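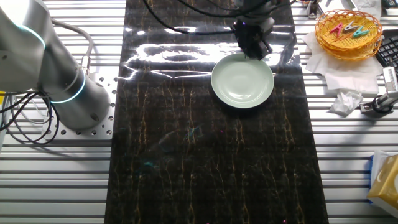 # Landusetti Two-Arm Teaching Station

The Landusetti is a bench-mounted station for recording manipulation tasks by demonstration. It is supplied with two follower arms, two matching leader handles and the Cuka recording software. An operator can teach a task remotely with the leader handles or by moving a follower arm directly in hand-guide mode. Both methods write to the same episode format.

## Teaching modes

**Leader–follower.** Each handle drives one arm. Joint positions are mirrored at 1:1 by default; a reduced ratio can be set per joint for fine placement. Gripper opening follows the trigger.

**Hand-guide.** Holding the enable button on the wrist releases the arm to gravity compensation. Gripper commands are given from the foot pedal — the left pedal closes, the right pedal opens. Only one arm can be guided at a time.

## Specifications

| Item | Value |
|---|---|
| Follower arms | 2 |
| Recording rate | 108 Hz |
| Working reach, per arm | 533 mm |
| Command latency, wired | 17 ms |
| Table surface | Slatted aluminum extrusion |
| Leader connection | Wired only |

## Mounting

Arms bolt to perforated plates, which fasten to the slats with T-nuts. Plates can be moved along the table without drilling. Run the calibration routine after any move, including a move of one hole pitch. Leave enough slack in the cable bundle at the base for full rotation of joint one.

Work mats are sold separately. Glossy mats are usable, but overhead lighting should be checked in the camera preview before a session. The matte Imai mat is preferred for thin or pale objects.

## Recording an episode

1. Home both arms and place the objects.
2. Press the pedal once to arm the recorder. Recording starts on first motion.
3. Perform the task at an even pace. Long pauses are kept in the file unless trimming is enabled.
4. Press the pedal again to stop, then mark the episode as kept or discarded.

Kept episodes store joint positions, gripper state, camera streams and the operator label. Discarded episodes remain in the buffer until the session is closed.

## Ordering

Stations are built to order in Norwood. Technical inquiries: Keerthana Menon. Spare grippers and leader handles: Didier Hervieu.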